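TV Formats and Hosting, Unit 6
The substitute host: notes for the session

These notes cover what I'll go through in class. Read them before Saturday and bring the worksheet from Unit 5, as we'll use the same episode breakdown.

1. Why a show uses substitutes

A daily quiz or talk show tapes several episodes in one day, so one missed studio day can leave a week of airtime empty. Producers have a few ways to fill it: reruns, a compilation, or a substitute host. Reruns are cheap, but stations that buy a show for its new episodes may object if there are too many of them.

The case we'll use is Trotitura, a half-hour word quiz made by the production company Fedley. Its host, Dinesh Shetty, left in March with 142 episodes of the season taped. Fedley had no replacement under contract and used guest hosts for the rest of the run.
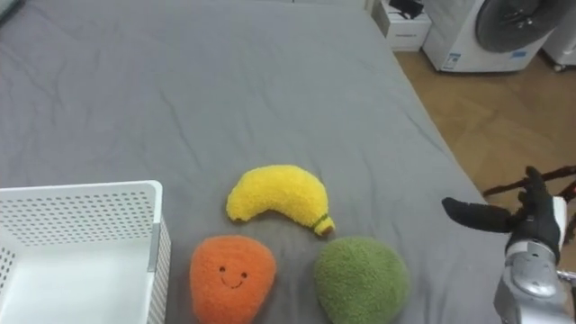

The first guest was Ravindran Mudaliar, a sitcom actor with no quiz experience. He was given two rehearsal days with staff playing the contestants. His early episodes ran long. He read the clues well enough but waited too long after each answer before ruling on it, and the editors had to close those gaps one at a time.

2. What the host controls

Pace. Clue reading, the ruling and the move to the next clue all belong to the host. On Trotitura the target is eight seconds from the end of one ruling to the end of the next clue.

Rulings. The judges decide, but the host speaks the decision. A guest needs to know what to say while a ruling is being checked. Shetty said "One moment" and nothing else. Mudaliar talked to the contestants, and some of that talk stayed in.

Contestant interviews. These are short and come from cards. Guests who are comedians or actors tend to treat them as their own segment — watch for this in the second clip.

3. Tryout or stopgap?

A run of guest hosts can be announced as a search for a permanent host or simply as cover. The choice changes how the press writes about each guest and how the guests behave. Fedley said nothing either way, and the trade newsletter Kurup began ranking the guests after the second week. By then it was being read as a search.

Compare this with Gurkosau, the panel show from Unit 4, where guest hosts were part of the format from the first season. Viewers there had no regular host to measure anyone against. 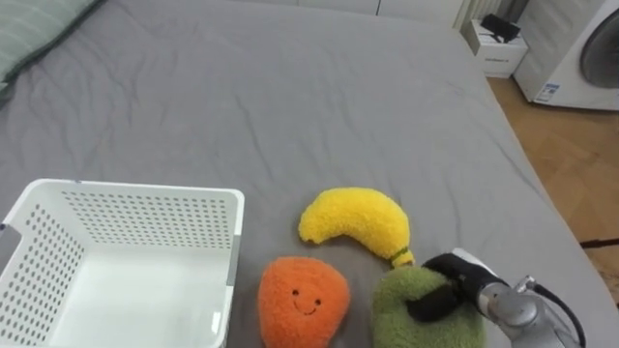

Gray fitted sheet, green pillow and white plastic basket.

4. For next time

Write one page on either of these:

How should a guest host be introduced in the first minute of an episode? Use the Trotitura opening and one other show.

What does a producer lose by not saying whether a guest run is a tryout?

The reading is in the course packet, starting on page 286. Skip the section on prize budgets, which we'll do in Unit 7.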